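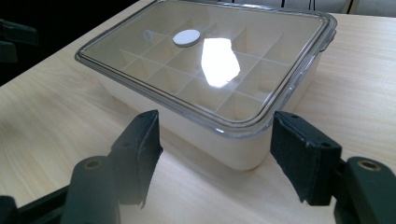 Divided storage box with a clear lid.

Visit to the Werkside open workshops, 1/6/22

Werkside is a former print works split into small units, most of them let to people who make jewelry. The building opens to the public twice a year, and the next one after this is in August. I went for the morning session, which cost 4 dollars at the door and included a map that was slightly out of date. Two units on the upper floor had swapped since it was printed.

I started at Ukico, a casting shop on the ground floor. They cast silver and gold for other makers, and they had laid out a wax tree with rings attached to the stem, ready to be set in plaster. The plaster goes in the kiln overnight and the wax burns out. They were not pouring while visitors were in the building, so we saw the cold equipment and a tray of rough castings with the sprues still on. A rough silver ring looks gray and pitted compared with what ends up in a store window. Most of the work is in the cleaning up.

Mindine, on the floor above, does stone setting. There was a bench demonstration of a small round garnet going into a four-claw mount. The setter cuts a notch in each claw, drops the stone in, checks it is level, and pushes opposite claws over a little at a time. It took 17 minutes, including questions. Somebody asked about opals and was told that they are set last of all, after polishing, and that the shop charges more for them – they chip easily.

The largest unit belongs to Venkataraman, which sells loose stones and finished pieces. The stones are sorted by cut first and color second. I liked a plain bezel pendant with a pale green tourmaline, marked at 282 dollars without a chain. I didn't buy it. The cheaper cases near the window had stud earrings and some thin stacking rings, and those were selling steadily.

There is also a repair counter by the stairs, open only on visit days. They replaced the worn jump ring on my bracelet while I waited and charged 6 dollars.

Parking is behind the building and was full before noon. The stairs are steep and the freight elevator is not for visitors, so the upper floor is difficult for anyone who can't manage steps. Coffee is sold in the yard, cash only.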